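Call for participants: suturing practice study at Clatico

Do you like working with your hands? We're looking for 17 surgical residents and fellows to join our fall study on how people learn to suture with robotic instruments, and we'd love to have you! Past experience at the console is welcome but not required. If you can tie a knot by hand, you can start with us.

You'll come in for six evening sessions, each with plenty of time at the console and a coach beside you the whole way. We spend most of it on the small stuff -- passing the thread from one instrument to the other, keeping tension even, closing a seam between two tissue surfaces.

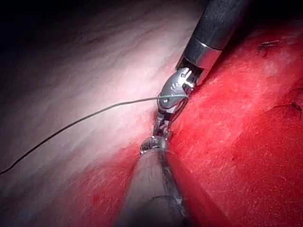
Leokadia Pawlak told us after the August round that the thread was what she had to relearn, and that by her fourth evening she had stopped pulling so hard and started watching the tissue for how much tension it could take.

Everyone who finishes gets $280, a copy of their own scores and an open invitation to our practice nights. Parking is free after 5, and there will be dinner -- good dinner!

To sign up, write to Krystyna Wysocka at the Clatico training office by Wednesday, September 12, 2018. Tell her your year, your specialty and which evenings you can't make.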